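Toothbrushes, Travel Bottles and a Wooden Tabletop
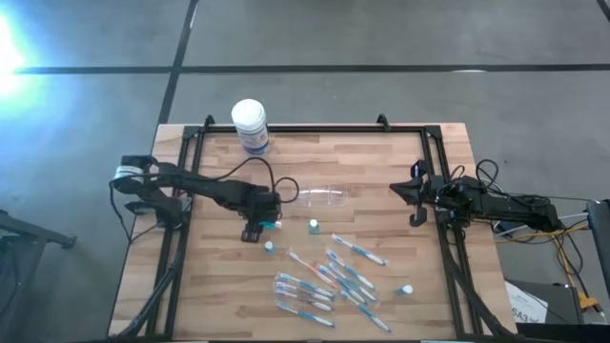 Posted by the Requena household desk
Home tips editor

I do my bathroom sort on a butcher-block table, never in the bathroom! Everything comes out flat: toothbrushes in one spot, little teal-capped bottles in another, empties on their side so I know they're headed for recycling.

Then I go brush by brush. Splayed bristles? It goes in the cleaning jar (great for grout and faucet bases). Small bottles get a strip of tape with the month on it, say October, and anything I can't identify by smell gets tossed. Wipe the wood afterward with a barely damp cloth and dry it right away.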